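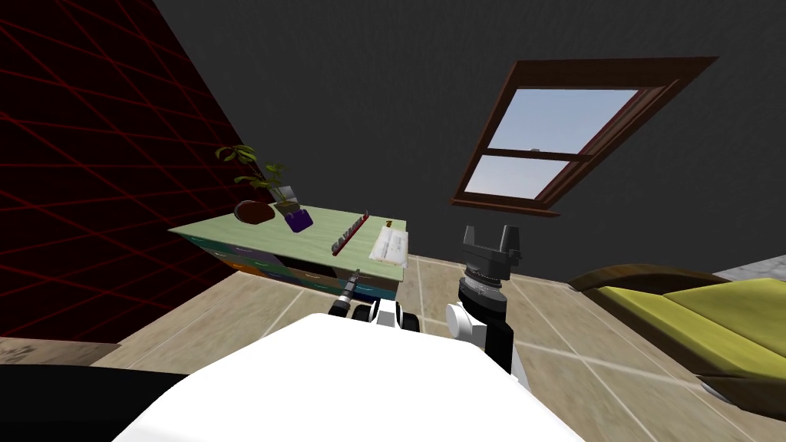 CGの室内と、白いロボットの二本の腕

clestarlow-racks
クレスターロウ（Clestarlow）市内の駐輪ラックに関するデータセット

概要

市の中心部にある自転車用ラック200か所について、位置、形式、固定状態、屋根の有無、それから「本当に自転車を停められるかどうか」を記録したCSVです。最後の列が一番揉めました。市の台帳ではすべて「利用可」になっているのですが、台帳を書いた人はおそらく車で来ています。

もともとはFlerkirowという経路案内アプリの付録として作り始めたものです。アプリの開発は止まり、付録だけが残りました。現在はラックの更新工事を要望するときの資料や、通勤先の近くに屋根付きの場所を探す人の下調べに使われているようです。修理工場の場所を知りたいという問い合わせもときどき来ますが、修理工場は入っていません。

ファイル構成

racks.csv
本体。1行が1か所に対応します。

visits.csv
調査の記録。同じラックを何度も訪ねているので、本体より行数が多くなります。

photos/
ラックの写真。ファイル名は rack_id と同じです。違っているものを見つけたらお知らせください。違っているものは、あります。

notes.txt
調査員の自由記述。誤字はそのままです。天気への不満が全体のかなりの部分を占めています。

racks.csv の列

rack_id
連番ではありません。撤去されたラックの番号は再利用しない方針なので、途中が抜けています。抜けているところには、かつてラックがありました。

lat, lon
緯度と経度。舗道の縁石側の端で測っています。高い建物に挟まれた通りでは値がずれ、地図に載せると何台かは堂々と店内に立っています。

type
hoop（逆U字型）、wave（波型）、wheelbender（前輪だけを挟む型）、flakitz、other のどれか。flakitz は Flakitz 社の二段式で、上段は持ち上げる腕力のある方向けです。wheelbender は調査員の間の呼び名がそのまま列の値になりました。抗議は受け付けていますが、変更の予定はありません。

capacity_nominal
設置者が主張している収容台数。

capacity_real
ハンドルの付いた自転車を使って確かめた収容台数。波型ではこの値と上の値がほぼ一致しません。空欄は未確認で、0は「一台も停められない」という意味です。集計のときに空欄を0で埋めないでください。一度やった人がいて、街の東半分から駐輪場が消えました。

anchored
基礎に固定されているか。yes、no、wobbles の三値。wobbles は手で揺すって動いたもの。揺すり方の基準については後述します。

covered
屋根の有無。街路樹は屋根に数えません。鳥がいるからです。

lit
夜間の照明の有無。隣の店の看板で明るい場合は borrowed と入れてあります。店が閉まると暗くなります。

obstructed
ラックの前後を塞いでいるもの。ごみ箱、立て看板、カフェの椅子、別のラックなど。複数あるときはセミコロンで区切ります。

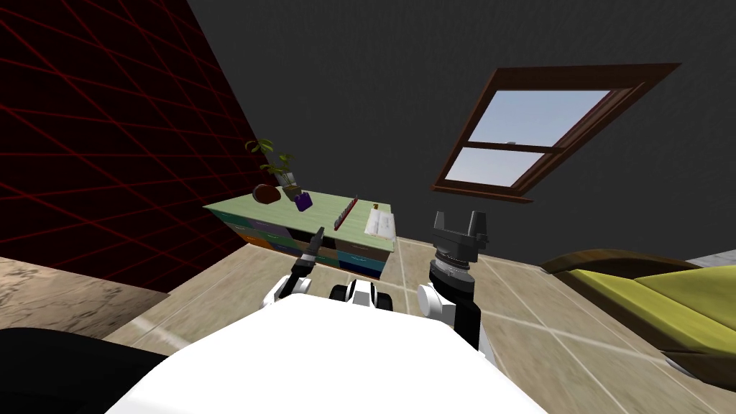
調査の方法

調査員が現地に行き、自転車を一台停めてみて、鍵をかけ、外し、記録します。基準にする自転車は普通の通勤車で、泥よけと荷台が付いています。カーゴバイクでも試したかったのですが、持ち主のイルディコー（Ildikó Pintér）が貸したがりませんでした。そのため、カーゴバイクや三輪車、チャイルドシート付きの自転車については、このデータからは何もわかりません。

鍵はU字錠を使い、フレームと前輪を一緒に留められるかを見ています。前輪しか留められないラックは lock_frame が no になります。こういう場所に停めた場合、帰りに残っているのは前輪です。

ラックの揺れは、片手で上端を持ち、手前と奥に一往復ずつ押して判定します。両手は使いません。初期の調査では Tudor Preda が全身で揺すっていたため、その時期の anchored は no と wobbles が不自然に多く、後で全件やり直しました。やり直す前の値は visits.csv に残してあります。消すと本人が寂しがるので。

調査はすべて昼間に行い、lit の列だけは日没後に別の人が回っています。九月の分は雨が続いて遅れ、翌月にずれ込みました。

対象の範囲

川の南側、環状道路の内側、および駅前広場。駅の地下駐輪場は入っていません。入ろうとすると係の人に用件を聞かれ、「ラックを揺すりに来ました」と答えるとそこで話が終わります。書面での申請は出してあります。

オフィスビルや集合住宅の敷地内にあるものは、通りから自由に入れる場合に限り収録しました。ベニーテス通り（Benítez）の立体駐車場の一階にある区画は24時間開いているので含まれます。ただし入口の看板は今も「バイク専用」で、ここでいうバイクがどちらを指すのかは、警備員の間でも見解が分かれています。
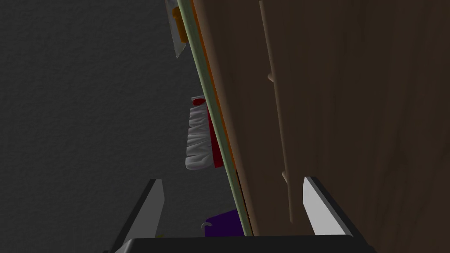 既知の問題

capacity_real は調査員の忍耐に左右されます。隣の自転車のペダルをよけながら三十秒で停める人もいれば、さっさと諦める人もいます。二人で別々に測った場所では小さいほうの値を採りました。

駅前広場の7か所は、調査の後に工事の囲いの中に入りました。status は fenced です。囲いの外から見るかぎりラックはまだ立っていますが、囲いの外から自転車は停められません。再調査の時期は工事の看板に書いてあり、その看板の日付は毎回シールで貼り替えられています。

type が other の行に、ラックではないものが混ざっています。花壇の手すり、裏口の階段の柵、用途のわからない鉄の輪など。現に自転車がたくさん停まっていたので入れました。正式なラックだけを使いたい場合は official が yes の行で絞ってください。街の利用実態に近いのは、たぶん絞らないほうです。

住所の表記が統一されていません。旧町名と新町名が並んでいる通りでは、調査員がその時に見た標識の側が入っています。通りの両側で標識が違う場所では、どちらの歩道を歩いたかがわかります。

放置自転車は判定していません。鍵が錆びてサドルのない自転車でも、停まっていれば停まっている自転車として扱います。持ち主が戻ってくる可能性を、こちらで勝手にゼロにはできません。もっとも、フープの一本を何年も占領しているあの緑の折り畳み車については、notes.txt に少し強めの記述があります。

使い方について

個人でも仕事でも自由に使えます。出典に「clestarlow-racks」と書いてください。長い正式名称は考えていません。

地図に載せるなら、capacity_nominal と capacity_real の両方を出してもらえると助かります。 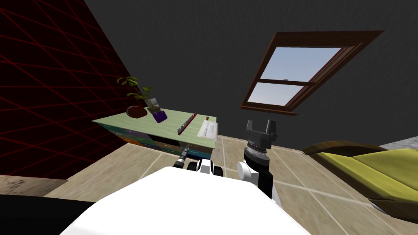

片方だけ、しかも大きいほうだけを載せた案内図がすでに存在し、それを見て駅まで来た人からの苦情がなぜかこちらに届きます。案内図を作ったのは私たちではありません。苦情の文面はよく書けているものが多く、保管してあります。

盗難の多さや安全性の評価に使うのはお勧めしません。盗難の記録は集めておらず、照明と固定状態から推し量れることには限りがあります。明るくてしっかり固定されたラックからも自転車はなくなります。調査中に調査員の一台がなくなったのも、そういうラックでした。

更新と修正

更新は不定期です。ラックの新設や撤去に気づいたら、rack_id（新設なら交差点の名前）と、できれば写真を添えて送ってください。「うちの前にラックがない」という連絡は修正依頼として処理できません。お気持ちはわかります。

直近の変更
・ベニーテス通りの区画を追加
・flakitz の上段と下段を別の列に分割
・存在しないラックを2か所削除（市の台帳には今もあります）
・covered に「木」と入力されていた行を no に修正

担当

全体の管理：Zamfira Moldovan
現地調査：Sânziana Marinescu、Tudor Preda
データの整形と苦情の保管：Grigore Mihăilă
基準車の提供：Sânziana Marinescu
基準車の提供の辞退：Ildikó Pintér

返信は遅めです。雨の日のほうが早く返ります。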